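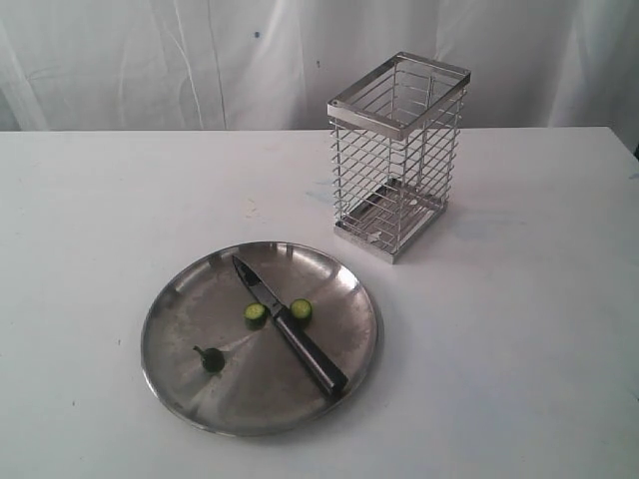
Chapter 2
Who Is Calling? What Caller ID Can and Cannot Tell You

In February, a billing clerk in Moline picked up a call from her own bank. The bank's name was on the screen. So was the right number, the one printed on the back of her card. The caller was a stranger in a rented room, and the name on the screen was a line of text he had typed himself.

Most people treat caller ID as a kind of name tag checked at the door. It is closer to the return address on an envelope. The phone network carries whatever the sending side puts there, and for a long time very little in the system asked whether it was true. Some carriers now check calls and mark the ones they trust. The check covers the number and says nothing about the honesty of the person using it.

Into this gap have come the call-labeling apps. Their makers promise a great deal, and this chapter will take a hard look at those promises. Where do the names come from? Who decided that a number is "spam," and how would a wrongly marked plumber get it fixed?

Consider Drostgate, a labeling service we will return to often. Its sales page claimed that it caught 90 percent of unwanted calls. Sigrun Brekke, then a graduate student, asked the obvious question: 90 percent of what? She collected a log of 3557 calls from people who agreed to share them and sorted each one by hand. The company's figure, she found, counted only calls that its own users had already reported. Calls that no user had bothered to report were left out of the sum. Over 2000 of the calls in her log carried no label at all, good or bad.

Keep her question in mind whenever you meet a percentage in this field, including the ones in this book.
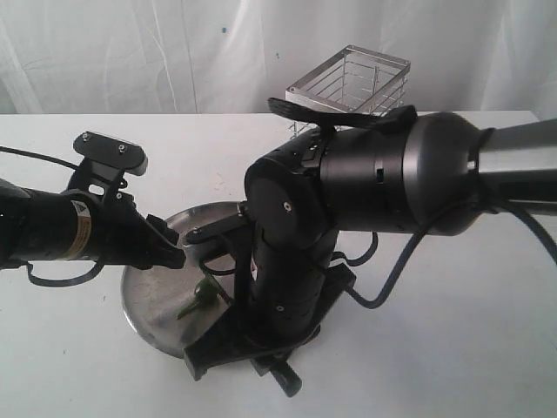

2.1 Where the Names Come From

A labeling app needs a list that joins numbers to names. It can buy one, copy one from public pages, or ask users to upload their contacts. The third way is cheap and fast, and it has an odd result. Your number may be on file under whatever a former coworker once saved it as, though you never installed the app or agreed to its terms.

Soto and Wannasri, two services we compare in the next section, both lean on uploaded contacts. They differ in what they do when two users save the same number under different names. Before reading on, write down how you would settle such a case, and who might be harmed if you chose wrong.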